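FOR IMMEDIATE RELEASE

Wova to Convert Former Cabrera Mill Buildings in Garkbridge Into 613 Rental Apartments

Leasing for the first building opens in March; rents to be set by household income

GARKBRIDGE. Wova, a nonprofit developer and manager of rental housing, announced today that it has closed on financing for the conversion of the former Cabrera textile mill on the east bank of the river. The project will create 613 apartments in two existing brick buildings, both of which have stood vacant since the mill ended production. All of the apartments will be rented at rates tied to household income, and none will be offered for sale.

Construction is under way in the north building, where window replacement has been completed on the upper floors. Work on the south building will begin once the new boiler plant is in service. The general contractor for both buildings is Skiltel, which also carried out the structural survey and the removal of the old loading docks along Mill Street.

Wova has owned an option on the Cabrera property for several years. During that period the organization met with neighboring property owners, the city planning office and former mill employees, many of whom still live within walking distance. A number of changes were made to the plans as a result, including a lower roofline on the stair tower facing the river and the relocation of the main parking entrance away from the elementary school.

Apartment Sizes and Layout

The north building will contain studio, one-bedroom and two-bedroom apartments. The south building, with its deeper floors and taller windows, will be used mainly for family apartments of two and three bedrooms. Ceiling heights vary by floor and in several places exceed fourteen feet. Where the original maple flooring could be saved, it has been cleaned and left in place. Elsewhere, new flooring will be laid over a sound mat, a decision made after noise tests in the first completed stairwell.

Every apartment will have an entry closet, and most will have a separate storage room on the same floor. Laundry rooms will be located on each level in both buildings. Residents of the ground-floor apartments on the river side will have direct access to a shared walkway, which will be lit until 11 p.m. and connected to the existing public path by a ramp.

Heat and hot water will be included in the rent. Electricity will be metered separately for each household. Wova considered a single building-wide electric account and rejected it following discussion with residents at its other properties, who preferred to receive their own bills.

Kitchens will be delivered complete with cooking appliances, and applicants will not need to budget for a range or a refrigerator before moving in. Wova will own and maintain the appliances for the life of the lease. Service requests will be handled by the on-site maintenance office, with after-hours calls answered by telephone.
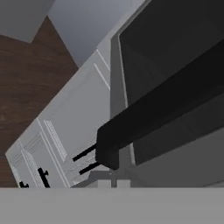 Eligibility and Rents

Apartments will be offered to households in four income bands. In each band, rent will be calculated as a fixed share of gross household income at the time of signing and reviewed once a year. A household whose income rises above its band during a lease will not be required to move. Its rent will be adjusted at the next annual review, with increases phased in over two review periods.

Interest in the project has been considerable. Wova's pre-registration list, opened last year to people who live or work in Garkbridge, now holds 2176 households. Pre-registration does not guarantee an apartment, and households that did not pre-register may still apply. A lottery will be held for each apartment size if the number of complete applications exceeds the number of apartments available.

A portion of the apartments on the first two floors of the north building will be designed for residents who use wheelchairs. These apartments will have wider interior doors, roll-in showers and lowered counters. Applicants who need one of these apartments should indicate this on the first page of the application form. Medical records are not required at that stage and should not be sent by mail.

Pets will be permitted, with a limit of two per household. Service animals are not counted toward the limit.

Preserving the Mill

The Cabrera buildings are among the largest surviving brick structures on the east bank. The conversion retains the exterior walls, the bell tower and the covered bridge that joins the buildings at the third floor. The bridge will be reopened as an indoor passage so that residents of either building can reach the community room and the management office without going outdoors.

Brick from the demolished dye house has been cleaned and stacked on site for use in the courtyard paving. The original time clock and a set of painted department signs were found during the survey and will be displayed in the north lobby. Former employees and their families are invited to lend photographs and papers for copying. A scanner will be available at the leasing office during regular hours, and all originals will be returned the same day.

Engineering work on the site has included repairs to the river wall and the replacement of a storm drain beneath the courtyard. The drain had been a source of repeated flooding on Mill Street, and its replacement was a condition of the city's approval. The sidewalk on the north side of the street will remain closed until the new curb has been set. A marked detour is in place.

Appliances, Furnishings and Move-In

Households moving from furnished rooms or from relatives' homes often arrive with little of their own. For this reason, Wova will make a limited number of basic furnishing packages available at move-in, consisting of beds, a table and chairs. The packages will be offered at no charge to households in the lowest income band and may be rented by others on a month-to-month basis.

A short appliance orientation will be included in the move-in appointment. Staff will review the location of the water shutoff and the breaker panel, the operation of the range and microwave, and the procedure for reporting a fault. Written instructions will be supplied in several languages. Residents may also schedule a second visit during the first month of the lease. 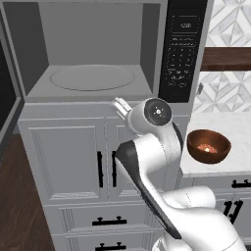 Yurani Guzmán said the furnishing program had come directly from conversations with renters at Wova's earlier buildings, where new residents had described spending their first weeks sleeping on the floor and eating takeout. Guzmán added that the cost of supplying a bed and a table was small beside the cost of a failed tenancy, and that she expected demand for the packages to be highest in the south building, where most of the larger families will live.

She also said that applicants should take their time with the income section of the form, the part most often returned for correction. Help will be available in person and by telephone.

Leasing Schedule

Applications for the north building will be accepted beginning in March. Forms may be completed online or picked up at the Wova leasing office, located in the former mill gatehouse. The office will open at 9 a.m. on working days and close at 6 p.m. Completed paper forms may be left in the locked drop box beside the door at any time.

Applicants will receive a letter confirming that their form has arrived, followed by notice of the lottery result. Those selected will be asked to provide proof of income and a form of identification. Wova does not charge an application fee. Anyone asked to pay a fee in connection with the Cabrera apartments should contact the leasing office before making a payment.

Dates for the south building will be announced separately. Households on the pre-registration list will be notified by mail and do not need to register again, although they should report any change of address.

About Wova

Wova develops, owns and manages income-based rental housing. Its existing properties provide homes for 1629 residents. The organization is governed by a board that includes elected resident members, and it publishes its rent schedules and maintenance response times each year.

About Skiltel

Skiltel is a general contractor specializing in the repair and reuse of older industrial and public buildings. The company provides structural survey, masonry and interior construction services.

Media Contact

Yurani Guzmán
Wova Communications Office
The Gatehouse, Cabrera Mill
Mill Street, Garkbridge

Requests for site visits should be made in writing. Hard hats are provided at the gate, and visitors are asked to wear closed shoes.

###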